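Choir Folder Rescue, and Other Things I Do at the Kitchen Table

Posted Jun 26, 2025

I've sung alto in one choir or another since high school, and I've been the music librarian for the Stulgate Singers for three seasons now, so my kitchen table spends half its life under a pile of octavos. We have over 200 copies of the Christmas cantata alone! People keep asking me how I get them clean again after a concert, so I'm writing it all down in one place.

Pencil marks first. Get a soft white vinyl eraser and throw out the pink one, which smears. Hold the page flat with your spread fingers close to where you're rubbing, and always go away from the fold. Short strokes. If somebody pressed hard (tenors, I love you, but you do) you'll still see the groove, and that's fine, leave it. Brush the crumbs off with a dry pastry brush. I keep one just for this and it lives in the drawer with the birthday candles.

Ink I don't fight. If a breath mark is in pen and it's wrong, I put a little strip of removable white tape over it and write the right one on top in pencil.

Torn covers get Japanese tissue and wheat paste if it's a score I care about. For everything else I use document repair tape from the art store, never the shiny office kind. I've peeled that off a 1970s anthem and it took half the composer's name with it. Put the tape on the inside of the fold, rub it down with the back of a spoon, then leave the copy under a cookbook overnight.

Coffee rings: you're not getting those out, sorry. Blot while it's fresh, paper towel on both sides, something heavy on top, and swap the towels every hour or so.

Black folders are easier. Wipe them with a barely damp microfiber cloth and one drop of dish soap, then dry them standing open like little tents. Pravesh Hendricks in our bass section swears by saddle soap for the leather-look ones. I tried it on mine and it did come up nicely, but the smell hung around through two rehearsals.

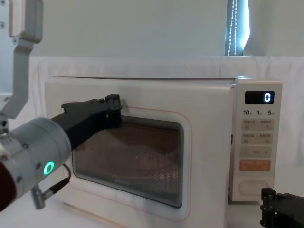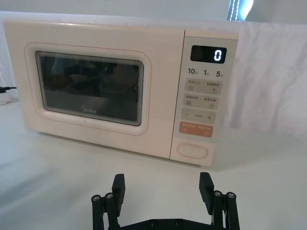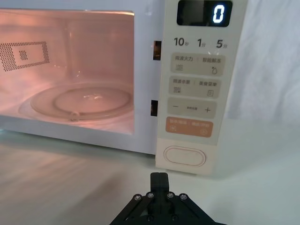

The microwave, a Midea going by the door in the first two.

Okay, elastic cords. The ones that hold the music in always go slack before the folder does, and a new folder costs real money. Buy thin round black cord by the yard at a fabric store, cut it a good inch shorter than the height of the spine, tie the ends and tuck the knot down inside. I do the whole alto section in one evening with the radio on.

And number your copies! Top right corner, in pencil, small. Keep a list of who has what. When I took over the library from Yaneth Pacheco she handed me a notebook with every number in it going up to 792, and I could have kissed her. I copy the list onto the computer each July when the music comes back, but I still use the notebook more.

If you've got a better way to flatten a rolled-up score, leave me a comment. Mine are under the encyclopedias right now and they're being stubborn.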